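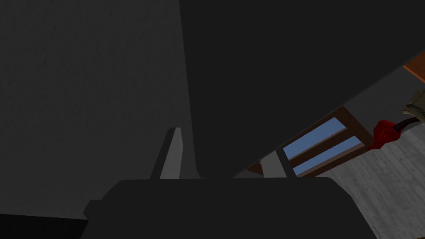

Householders in Otport and Jadstead will be able to apply from July for a grant towards making their stairs safer, under a scheme agreed by Skeradham district council last night.

The grants are worth up to £247 each and can be spent on handrails, better lighting, non-slip edging or repairs to worn treads. The council has set aside enough money for 1000 homes in the first year. Larger jobs, such as moving a staircase or fitting a stairlift, are not covered and will still go through the existing home adaptations service.

A report to councillors said the district had 2767 homes on its list of older properties with steep or narrow stairs. Most are in the terraces behind Otport harbour and in the lanes above Jadstead market, where many houses were built with a single flight rising straight from the front room. Few of them have a rail on both sides, and in some the only light switch is at the top.

Applicants must live in the property as their main home. Tenants can apply but will need written permission from their landlord before any fixing is done to the walls. Flats that share a staircase can put in one joint application, with a separate limit to be set before the forms are published.

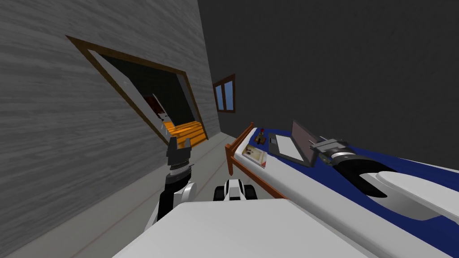 Orange-yellow stairs seen through a doorway, leading up into a dark interior.

Lighting is expected to be the most common request. The council's housing team said a lamp at the foot of the stairs and a two-way switch could usually be fitted in a morning, and that a contrasting strip on the edge of each tread helped people judge where to put their feet. Carpet will not be paid for, although loose carpet can be taken up or fastened down as part of a job.

The work will be carried out by Mercado, the firm that already looks after repairs in the council's own housing. It will visit each home first to measure up and agree what is needed. Residents who would like to use their own builder may do so, but they will have to pay the bill themselves and claim the money back with a receipt.

Some councillors asked why the villages had been left out. The report said they would be considered after the first 100 jobs had been finished and checked, when the cost of each visit would be clearer. An amendment to include them from the start was defeated.

There was also a question over listed buildings, which make up part of the harbour conservation area. Battery lights and free-standing lamps will be allowed without further consent, but anything fixed to original panelling or stonework will have to be looked at by the planning office.

Forms will be available online and from the libraries in both towns. Otport library will hold a drop-in session between 10am and 2pm in the first week for anyone who wants help filling one in. Jadstead library is closed for roof repairs until the end of June and will announce its own session when it reopens.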